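Village Pantomime Seeks Back Half of Horse, and Others

Flidbridge Players, spring and winter season

We are looking for people. Last year's notice said we were looking for "talented and committed performers", and it brought in one man who wanted to know whether the hall was available for his birthday. So this year we are being plainer. We need adults who can turn up when they said they would, stand roughly where they are told and speak so that the back row can hear. Talent is welcome and will be worked round.

The Players put on two shows a year in Flidbridge village hall. In winter there is the pantomime, which pays for everything. In spring there is a play, which loses most of what the pantomime made. The hall seats 140 if the fire door is kept clear and rather more if it isn't, so it seats 140.

The pantomime is Dick Whittington, in a new version by Gregor Tosh, who also wrote the last four. Regulars will know what to expect. Those who don't should be told that the script is long, that the jokes about the Besson bypass are staying in, and that Gregor sits in on rehearsals and mouths the words. He is a kind man and will cut a line if you ask him privately and have a good reason. Not liking it has been tried.

There is a horse in this Dick Whittington. There isn't one in anybody else's, but we own a horse costume, it cost a great deal of money, and it goes in everything. It was in Cinderella, where it made sense, and in Aladdin, where it was referred to throughout as a camel.

The parts still open are as follows.

Alderman Fitzwarren. Male or female, any age that can pass for tired. A big part with a lot of standing about being told things. You will need to react to the same news three times in Act One.

King Rat. We would like somebody who enjoys being booed. You may think you would, but it is worth considering how you felt the last time a roomful of children shouted at you. There is a song. It can be spoken.

The Cat. Non-speaking, on stage for nearly the whole evening, and always the part people remember, so be prepared for the rest of the cast to go quiet around you in the bar afterwards. You need sound knees.

Sailors, citizens and rats. The same 10 people will play all of these and must be able to get out of one lot of trousers and into another behind a curtain in the dark. No lines to speak of, though there is a good deal of shouting "Hooray".

Back half of horse. The front half is taken. The front half has been taken since the costume was bought and will not be swapping, so please don't ask. For the back half we want a patient person between five foot two and five foot eight, with no history of back trouble and no objection to the dark. You'll be in it for 20 minutes at a stretch. There is a handle.

We also need help off stage, and in truth we need it more.

The cook's kitchen in Act One has to become the deck of a ship in Act Two and a kitchen again for the finale, and at present this is done by two people and takes longer than the voyage would have. If you can carry one end of a thing without talking, we would love to hear from you. If you can paint, even better. The old kitchen flats have been used for a farmhouse, a palace and a dentist's, and they have got to the stage where there is more paint than wood. We want something fresh, with proper worktops, a sink that looks as though it could hold water and shelves that the cook can fall against every night for a week.

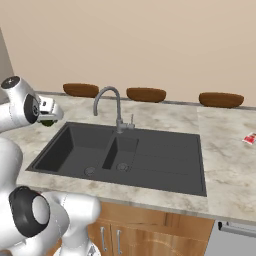 We are also short of a prompter. The job is to sit in the wings with the script and a small torch and give people their next line when they stop. The skill lies in knowing the difference between an actor who has dried and an actor who is pausing. There is one member of the company whose pauses can last the length of a kettle boiling, and he is very hurt if you help him. You'll learn who it is.

On lights, we have a desk with twelve sliders, nine of which do something. Training will be given by Sylvain Barbier, who has run it for years and would like to see a show from the front before he dies. His words. He has written out a set of instructions that begins "Do not panic", and the second page is mostly a list of things he has already tried.

Wardrobe needs anyone who can use a sewing machine, or who owns one and would let it out of the house. Most of the costumes exist. The work is in making them fit whoever turns up, which is why we ask for measurements early and why we ask you to be truthful about them. A doublet can be let out the once.

Teas and bar can always use two more pairs of hands. You see none of the show but you hear all of it, and some people consider that the better arrangement.

What it involves

Read-through and auditions are in September, rehearsals start straight after, and we open in November. Yes, November is early for a pantomime. The hall is promised to the Zinonton Brass Band for the whole of December under an agreement older than anyone on either side of it, and they won't budge. We tell people we are first in the district with our panto, and that is how it goes on the poster.

Rehearsals are two evenings a week, 7.30pm to 9.30pm, in the hall. Until the heating comes on for the season you'll want a coat. From the middle of October everyone is wanted at everything. Before that we try to call people only for the scenes they are in, and it does mostly work, but bring a book.

Scripts are lent out and have to come back. Please write in them in pencil. Last winter one came back with a full shopping list on page nine, in biro, and whoever it was buys a surprising amount of tinned pears.

You should be off the book four weeks before we open. We know you have a job and a family. So does the prompter.

What you get

There is no pay. There is a party on the last night, and you may keep your hat if it was your own hat. Members get two tickets at the reduced price, which have to be asked for in advance and can't be conjured up at the door for a sister-in-law. Goltura, the garden centre on the Besson road, gives a discount to anyone in the Players on production of a membership card. We are getting the membership cards done.

You'll also get to know people. Flidbridge isn't a place where that happens quickly by itself. I lived here for six years and knew the postman, and then I was a rat for one season and now I can't get round the shop in less than half an hour. Whether that counts as a benefit is up to you.

Who can apply

Anyone over eighteen. The children's chorus is full, has a waiting list, and is run quite separately and with a good deal more discipline. You don't need to have acted before. If you have acted before, professionally or in a bigger society, you're very welcome, and we would ask only that you not tell us how they did it there.

You don't need to live in the village. We have had people from Zinonton, though the last bus back goes at 9.10pm and Gregor won't shorten Act Two to suit it. Lifts can usually be found.

The hall is level from the car park through to the stage left door, and there's a ramp up to the stage itself, which we built for the horse and which everybody now uses. If there's anything that would make it easier for you to take part, say so when you get in touch and we'll see to it before you come and not after.

Auditions

These are less frightening than the word. You read a page or two with somebody else, sitting down if you like. If you're going for King Rat we'll ask you to laugh horribly. If you are going for the Cat we will ask you to get down on the floor and up again, twice. Anyone interested in the back half should wear something cool and will be asked to walk the length of the hall behind the front half, so that the two of you can find out whether you get on.

We tell everybody the result, including the people who didn't get what they were after. There is nearly always something else going, and it is nearly always a sailor.

How to get in touch

Put a note through the letterbox at the hall, marked Players, with your name, a phone number that you answer, and what you'd like to do. If you'd rather talk to a person first, come along to the hall any rehearsal evening and ask for Sylvain. He'll be up the ladder. Please wait until he has come down before you speak to him.

If you want a part, we need to hear from you before the read-through. For painting, carrying, sewing and teas there's no closing date and there never has been.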